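Two-Arm Drying Rack Cell: Inspection Checklist With Comments

Sep 14, 2019
By Songül Kahraman

This checklist covers the hanging cell at Avudstead: two arms on a common front rail, a wooden drying rack with a clip hanger, and a supply container for socks and small cloths. It replaces the older sheet, which was written when the cell had one arm and a different rack. Work through it from the rail upward. Items marked P are done with power off at the wall. Items marked L are done live, with the stop button in reach and the speed limit set to its lowest step.

Record the result as OK, ADJUSTED or HOLD. A HOLD on any item in sections 1 to 3 means the cell does not run until it is cleared and signed.

1. Rail and mounts

1.1 (P) Carriage screws, left and right. Check with the torque driver, all six on each side. Do not go by feel.
Comment: the left carriage was found slack twice over the summer. Thread locker was applied after the second time. Mark ADJUSTED if any screw moves at all.

1.2 (P) Rail seated along its full length. Press down at each end and look for movement.

1.3 (P) Slots clear of lint. Use the soft brush. Compressed air drives lint into the boards and is not allowed at this cell.
Comment: thread ends are worse than lint. Pull them out with tweezers.

1.4 (P) Circuit boards under the mounts. Check that connectors are fully home and that no wire is pinched against the rail. Then power up and confirm a green light on each board before going further.

2. Cables

2.1 (P) Purple cable, left arm. Follow it by hand from gripper to base. Look for flat spots, nicks and a shiny jacket where it has been rubbing.

2.2 (P) Purple cable, right arm. Same check. The free loop near the gripper must be long enough for full wrist rotation and must not reach the hanger at any point in the cycle.
Comment: shortening the loop with a tie looks tidy and breaks the wrist connector. See fault entry 303. Leave it loose.

2.3 (L) Jog each arm through its reach, one at a time, and watch the cables. Stop if a loop goes tight or passes under a link. 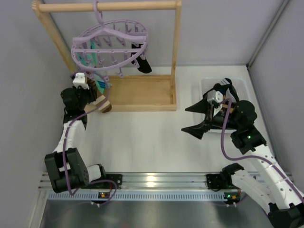 2.4 (L) Repeat 2.3 with both arms raised. Interference between the two cables has only been logged when the arms cross in front of the rack – the standard program does not cross them, but the recovery program can.

3. Arms and grippers

3.1 (P) Link screws and printed parts. Check for cracks, mainly at the elbow and at the gripper bracket. A hairline crack is a HOLD.

3.2 (P) Finger pads. Wipe with a damp cloth and let dry. Replace if the surface is glazed.
Comment: replacement pads come from Trenell in pairs. Change both fingers on a gripper together, or the grip closes off center.

3.3 (L) Open and close each gripper ten times. Both fingers must move without a pause. Listen for clicking in the gear.

3.4 (L) Home position. Send both arms home and compare against the pencil marks. Error greater than one pencil width: recalibrate the joint zeros and mark ADJUSTED.

3.5 (L) Motor temperature after warm-up. Run the empty cycle, then take a reading at each elbow motor with the contact probe. Write the figure down even if it is normal.
Comment: the elbow motors carry most of the load when the arms hold a reach to the rack. If one reads clearly higher than its opposite number, check 3.1 again for a binding joint before blaming the motor.

4. Rack and hanger

4.1 (P) Rack posts tight in the base tray. Hold the tray and push the top bar sideways. No rocking.

4.2 (P) Base tray on its floor marks. The program assumes the tray position and does not search for it.

4.3 (P) Hook seated on the top bar. The hanger must swing freely and come to rest without help.
Comment: do not tape the hook. A taped hanger cannot give way when a gripper pushes it, and the force goes into the clips.

4.4 (P) Clips. Squeeze each one. Replace any clip with a weak spring or a bent arm. Spares are in the Qureshi drawer, part 2423.
Comment: only fit the spares from that drawer. The store-bought ones are stiffer and the fingers slide off them.

4.5 (L) Clip test with the heavy sock. Hang it, let the hanger settle, then tap the top bar. The sock must stay up. Repeat on the opposite side of the ring. 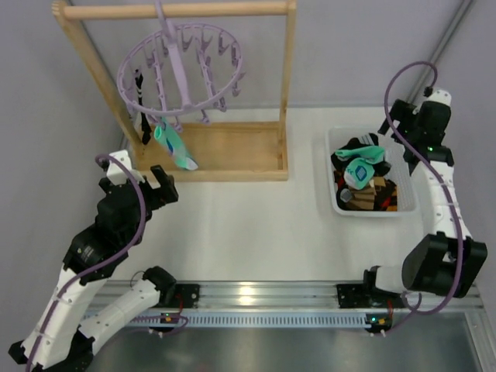 4.6 (L) Balance. Load one side only and look at the tilt. The lowest clip must still be inside the reach window shown on the operator screen. If it is outside, the hanger is worn at the hook and gets replaced as a unit.

5. Supply container

5.1 Container on its marks, no cracks in the walls, nothing sticking over the rim where a wrist can catch it.

5.2 Load weight not above 700 grams. Weigh it on the bench scale before it goes in.
Comment: overfilling leads to double picks. The cell does not detect a double pick until the second item falls.

5.3 Item condition. No damp items, no holes that a finger can enter, no safety pins or tags.

5.4 Mixed colors in the test load, dark and light both. A load of all dark socks gives a false pass on the pick test, as the threshold settles to suit them.

6. Stop and sign-off

6.1 (L) Press the stop button with both arms moving at low speed. Both must stop. Release, reset, and confirm that neither arm moves until commanded.

6.2 (L) One full cycle at normal speed with the inspector standing at the button.

6.3 Save the log to the Irnura folder and enter the sheet number in the cell book.

Interval: sections 1, 2 and 6 weekly. Sections 3 to 5 monthly, and after any collision or dropped arm. The next full inspection is due in October.

Comments

railside_tom
On 2.3, is there a reason to jog one arm at a time? We do both and it saves a few minutes.

S. Kahraman
You cannot watch two cables properly at once. Do them separately.

mbk
Our hanger failed 4.6 with the hook in good shape. The spokes had gone soft at the center instead. Might be worth adding to the item.

S. Kahraman
Will add it to the next revision. Same action, replace the unit.

dev_line4
Is 5.2 with or without the container?

S. Kahraman
Without. Tare the scale first.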